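Wednesday

Up at six because the heating pipes were knocking again. Had coffee standing up. Hacer had already left for the early shift and her note on the stove said the rent money was in the tin and the landlord wants to look at the bathroom window sometime this week. I wrote "fine, after three" underneath and left it where it was.

Bus to Kozan took 30 minutes with the snow half melted on the hill. I picked up the replacement hinge from Gruston on the way. They had it behind the counter with my name spelled wrong. It cost less than last time. I also asked for the small felt pads, but they only sell them in bags of 500, so I will try somewhere else.

Worked on invoices until noon. Kadir called to say the Flerkance order is late and will stay late, and would I please tell Janelle, because he does not want to. I told her. She said she knew already. We had lentil soup at our desks and she told me about her sister's new apartment, which has two balconies and no closet.

The main job for the afternoon was the round table. It has been collecting things since the start of February and the white top has gone gray in smudges. Everybody puts something down there on the way past. There were snack packets, drinks, small boxes, printed cards, and a used tissue I did not want to pick up and did. The red cup lying on its side had been crushed already, so that went straight in the trash. There were two milk cartons, the small one with its straw still in. An ice cream wrapper too, in this weather.

The red Chunghwa carton was in the middle of all this. Fadime asked if it was going in the trash with everything else. I said no, leave it until Demetrio has been asked, he is the one who keeps cartons for his cables. It is scuffed but the gold is still nice. 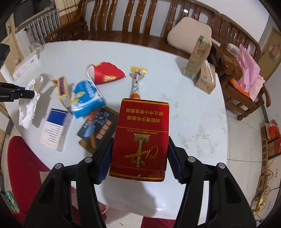
Evening

Got home at twenty to six. The landlord had been and gone. He says the window frame needs new putty and that he will do it when it is warmer, which is what he said last year.

Put the new hinge on the kitchen cupboard. The old screws would not hold, so I packed the holes with matchsticks and glue and used the longer ones from the jar. The door closes now but sits a little low on the right. Hacer says she can't tell. I can.

Supper was rice and the last of the chicken. We talked about whether to get rid of the hall table before it ends up like the one at work. It already has the mail, two pairs of gloves, the bike lamp and a bag of walnuts from her mother. She wants a row of hooks and a shelf instead. I said I would measure the wall on the weekend.

Read 13 pages of the Jernik book and lost track of which brother was which. Will go back a chapter.

For tomorrow: ask Demetrio about the carton, get a proper cleaner for the gray marks, felt pads, call the dentist before ten. Also take back Janelle's soup bowl, it has been in my bag since Monday.

Lights out at eleven. Pipes quiet so far.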